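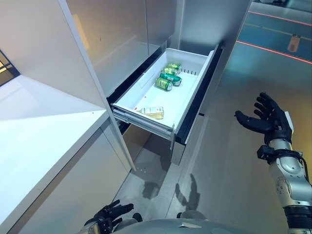

Kahsay Kitchens » Support » Storage » Pull-out drawers

Frequently asked questions: pull-out bin drawers in tall cabinets

Last revised November. Applies to the Sarard and Stisov tall cabinet lines. For under-counter units, see the base cabinet page.

General

What is a pull-out bin drawer?
A one-piece plastic bin carried on a pair of metal telescoping slides. The bin lifts off the slides for cleaning. The front panel is attached to the slide carrier and stays in place when the bin is removed.

Can I store canned and bottled drinks in it?
Yes, within the load rating. Cans may be stored upright or on their sides. Bottles should be stored upright if the clear height allows it. If a bottle has to lie flat, check that the cap is fully closed and place the bottle against a wall of the bin or against a divider.

Is the drawer refrigerated?
No. Bin drawers are for storage at room temperature. Drinks that have to be kept cold after opening belong in a refrigerator. The Stisov cabinet can be ordered with a refrigerator section, which is covered in its own manual.

Load and spacing

What is the load rating?
Sarard: 300 standard cans is the most common figure we are asked to confirm, and it is wrong. It appeared in an early reseller listing and refers to a full cabinet with every drawer fitted. The rating for a single drawer is printed on the label on the underside of the front panel. Go by the label.

Does the rating include the bin?
No. It is for contents only.

Cans roll to the back when I close the drawer. How do I stop this?
Cans lying on their sides will roll in the direction of travel if they are parallel to the front panel. Turn them so that their ends face the front and back. They may still shift sideways when the bin is partly empty. Fit a cross divider behind the last row, or move the cans to a smaller compartment.

Can I stack cans on their sides?
Two layers are acceptable if the bottom layer is held at both ends by a wall or a divider. An unsupported stack will spread when the drawer stops. Before closing, check that no can stands higher than the rim of the bin. A can that catches on the cabinet recess can be dented or punctured, and it can pull the bin off its rear clips.

Can I mix glass and cans?
Yes, with a divider between them. Small glass bottles are light enough to be pushed around by full cans. Put the glass at the front, where you can see it as soon as the drawer opens.

Dividers

Which dividers fit?
Use part 158 for Sarard bins. Stisov bins take the same part with the shorter end clips. The dividers are sold in packs of 6.

How do I fit a divider?
1. Empty the bin.
2. Pull the drawer out to its stop.
3. Hold the divider at a slight angle and insert one end in the slot.
4. Straighten the divider and press the other end down until it clicks.
5. Pull up lightly on both ends. If either end moves, take the divider out and start again.

Do I have to use every slot?
No. Unused slots can be left open. Wipe them out when you clean the bin.

Cleaning

How do I clean up a spilled drink?
Take everything out and wipe the bin with warm water and a small amount of dish soap. Rinse and dry. Sugar left in the divider slots hardens and prevents the clips from seating. A soft toothbrush reaches the bottom of the slots.

If liquid has reached the slides, wipe them with a damp cloth and dry them at once. Do not spray cleaner on the slides. Do not use cooking oil or general household lubricant on them. They are greased at the factory, and replacement grease is available through the parts desk.

Can the bin go in the dishwasher?
No. The bin can warp at dishwasher temperatures. A warped bin will rub against the slides.

The white plastic has turned yellow or stained. Can it be restored?
Light stains usually come off with a paste of baking soda and water. Leave the paste on for an hour, then rinse. Yellowing from sunlight is permanent. Do not use abrasive pads, as the scratches hold dirt.

What about the cabinet fronts?
Use a damp microfiber cloth on both gloss and metal-effect finishes. On metal-effect fronts, wipe along the grain. Filtico surface cleaner is approved for both. Cleaners containing chlorine are not.

Faults

The drawer does not open all the way.
Check for an item caught between the bin and the back of the cabinet. Remove the bin and look into the recess with a flashlight. If the recess is clear, one slide may be out of step with the other. Push the drawer fully closed with firm, even pressure in the center of the front panel, then open it again.

The drawer opens by itself.
The cabinet is leaning forward. Place a level on the cabinet floor, front to back, and adjust the front feet.

The front panel is not in line with the panels next to it.
Loosen the 2 cam screws behind the panel, move the panel, and tighten the screws. Height and side adjustment are on the same screws. Tilt adjustment is on the slide carrier.

The drawer makes a grinding noise.
Stop using it and remove the bin. Grit in the slide track is the usual cause. If wiping the track does not clear the noise, the slide has to be replaced. Slides are supplied in pairs and should be changed in pairs.

Parts and contact

Where do I find the model code?
On the label under the front panel, next to the load rating. Include the code with any parts request.

Who handles warranty claims?
Jabari Chege at the Kahsay parts desk. Attach a photo of the label and a photo of the fault with the drawer open to its stop.

Related pages: Leveling a tall cabinet | Replacing slides | Sarard spare parts list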